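Winter Wallpaper and Small Things, Gallery 3

Welcome to the third gallery of our pages on decorating small work corners. My name is Iida Karppinen, and I collect these examples together with Kauko Vainio, who chooses the papers. This time the subject is winter patterns. Many people put them up in January and then keep them all year, and I am one of those people.

A pattern with birds needs some calm around it. We like a white table, plain metal posts and only one or two strong colors. If the background of the paper is pale, even a narrow corner stays light in the afternoon. Kauko says that dark branches should always meet at the corners, but I am less strict with this.
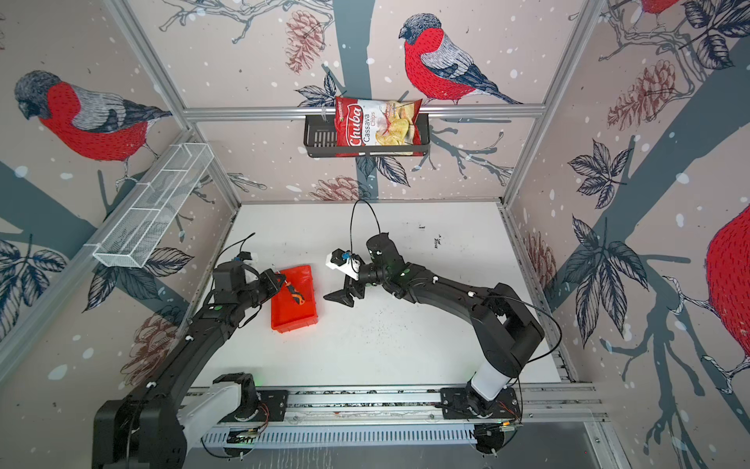 Bullfinches, pine cones and snow dots on pale pinkish beige. The orange-red tray goes well with the red breasts of the birds, and the Chuba Cassava Chips have their own basket on the crossbar.

Wire baskets are a good friend of patterned walls, as the paper can still be seen through them. We hang them from a bar when it is possible, so that the table stays free for the tray and the hand tools. A rack on the side wall can wait until you know what you want to keep in it.

For those who asked about the paste: we use Grola, and we let the panels rest 24 hours before we hang anything near them. The next gallery will show the autumn leaves from Futstead. Kauko has already sorted 33 pictures for it, and I must still write the captions.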